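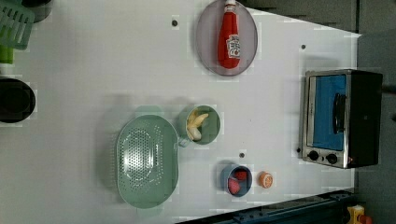

The toy kitchen from overhead, with the ketchup on its plate and the banana in the green bowl.

I spent most of May teaching the arm to tidy a kitchen table, so I'm writing down how it went before I forget. The project is called Skikau and it lives on a table at Plullik, the shared workshop I rent a corner of.

I started with hand guiding. You put the arm into its slack mode, take hold of the wrist and walk it through the job while the software records the joints. It's quick to learn, but my own hands ended up in the overhead view all the time, and I didn't want them in the recordings. After 14 goes I gave up and moved to remote control. I now sit at the side with a small leader arm and the big one copies me.

The task for this round is strawberries out of the cup and onto the plate, ketchup moved off first. I planned 100 recordings and have kept 50. The rest I threw out, mostly for dithering. If I stop to think halfway, the pause goes into the recording as well, and the trained arm stops to think in the same place. 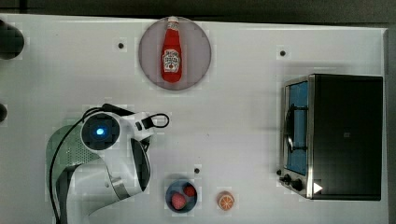
Gripper down low on the left, strawberries still in the bowl.

Depth is the hard part. From where I sit I can't judge the last bit above the table, so I come in low from the side and slide across. Shorter sessions help too. My best run was 11 in a row before lunch, and everything after that was sloppy.

Next I'll try the oven door. I expect to be slow at it.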